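Speaker notes: small makers and their club registers

Start with the Nindell. Most of the room will know the sedan, fewer will know the two-stroke motorcycle that came before it. Say that the bike paid for the car. Pause on the price list.

The register holds 2,247 chassis numbers. Almost 40 of those are duplicates, mostly cars rebuilt at the Junwood works and stamped again. Explain the letter suffix. Do not go into the 9-series gearbox here, it comes up in questions every time.

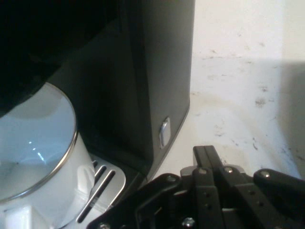 D. Obeidat
Register secretary, Nindell and Tesow Owners' Club

Next, Tesow. Different company, same town, shared a foundry for two years. This is why you find Tesow blocks in late Nindell cars. Owners used to be told these were wrong and swapped them out. They are factory parts and should stay in.

How to check: casting mark is on the left side of the block, below the manifold. Clean it with a rag and solvent. No wire brush.

Paperwork. Junwood build sheets survive for the motorcycles only. For cars we rely on dealer invoices and old registration cards. Ask people to send copies, both sides. The February mailing has the form.

If time is short, skip the racing section and go straight to paint codes. Handout is on the table by the door.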